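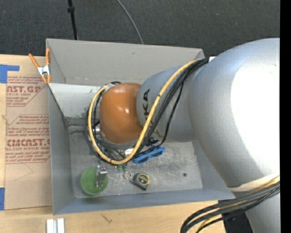 A grey bin on a light wooden tabletop, with a robot arm reaching in.

Features > Home > Clutter

3 min read

The drawer was the start of it. Second one down, kitchen, the one that jams. I'd gone in for a tin opener and come out with a key to a flat I left years ago, plus a takeaway menu for a place that shut.

So, April. Clear-out season. Everyone I know is at it and most of us are doing it badly.

Lumow, the storage shop at the bottom of my road, sells a set of stacking tubs for £25. I bought two sets. Big mistake. Buying tubs before sorting means you sort to fit the tubs, and I now own a tub marked BITS and another marked MORE BITS. The lids are good though.

What did work was slower. One shelf a night, kettle on, radio on, stop at nine whether it's finished or not. Nineteen nights for the whole flat, including the cupboard with the boiler in it, which I'd been avoiding. Clothes went to the charity shop on Nilell Street. They don't take duvets. They don't take electricals either, so ring frist and save yourself the walk.

Photos are the hard bit. Nearly 901 prints in a suitcase, half of them blurry, a good few of somebody's thumb. I kept the suitcase. Not sorry.

Then there's the stuff with a bit of life left. A lamp with no plug. Three odd chairs. The repair café above Vũ, the noodle place, took the lamp and had it going the same evening. Soup downstairs after, very good soup. The chairs are still in my hall and I bang my shin on one most mornings.

A friend swears by Dirnonari, an app where you list what you're giving away and strangers come and get it. I put up a fish kettle. Eleven at night, a message: is it still avaliable? It was. Collected before breakfast, and they left a jar of plum jam on the step.

The drawer still jams.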